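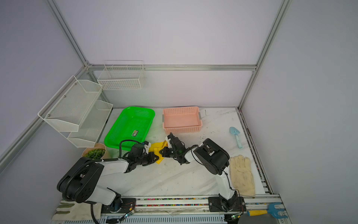

Green basket, pink basket, glove and trowel still waiting on the right

Small garden table, two baskets, no system

fernandfork wrote:
OK so I finally got the garden corner down to one table and I want to settle where things go before spring. I've got two plastic baskets with holes in them, one bright green and one pinky peach. They're from Bidden, and I paid 21 for the pair. The green one I want for cloths and gloves, the pink one for the kids' stuff. The trouble is that "kids' stuff" means the little light blue trowel AND their old orange spoon and fork, which they use for digging holes in everything I plant!

My sister-in-law Hülya Ersoy says tools go with tools no matter who uses them. I say if the kids can't find it in their own basket they'll come get mine. I've gone back and forth on it all week - the spoon and fork went in the basket, and the trowel I keep leaving next to it.
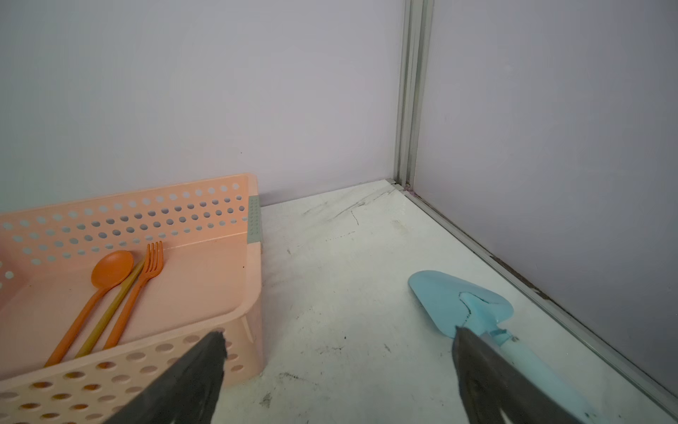 mulchmarie replied:
Hülya is right, sorry. A trowel is a trowel. Put the spoon and fork in with the seed-starting things and let the kids learn where tools live. Mine were putting back the hand rake by April the first year we did it.

tallpaul_677 replied:
Disagree with marie. My two wouldn't walk three steps to a "proper" spot. One basket, their basket, done. But why is everything on the table when you have wall storage? I'd hang the gloves up and get half that surface back.

fernandfork wrote:
Yeah, fair, I haven't put a thing on the wall yet. I was worried the mesh shelves would drop dirt on the plant below. Maybe I'm overthinking it.

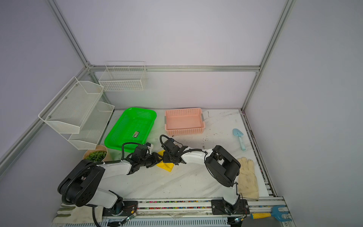
Both mesh shelves and the wire basket on the back wall, all empty

mulchmarie replied:
Put a tray liner on the lower shelf! I cut up a Travari boot mat for mine and it catches most of the crumbs. And gloves in the wire basket, for sure, they air out so much better up there than in a pile.

tallpaul_677 replied:
Seconding the wire basket. See, we agree on something. Shake them out first though, my old ones left grit all over everything underneath.

fernandfork wrote:
Going to try that this weekend. Last question, then I'll leave you alone - where do you keep odd flat bits like the orange one with the toothed strap? It keeps ending up in with the yellow cloths and I only find it when I grab one. 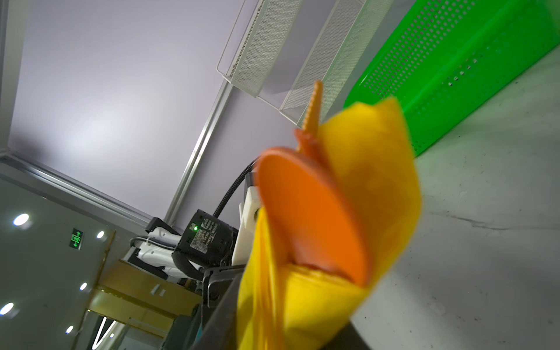

Orange bit and a bunch of crumpled yellow, together again

mulchmarie replied:
Jar with a lid. Small bits never stay put in a basket with holes.

tallpaul_677 replied:
Or a hook, if the strap will take one. I've lost more jar lids than trowels.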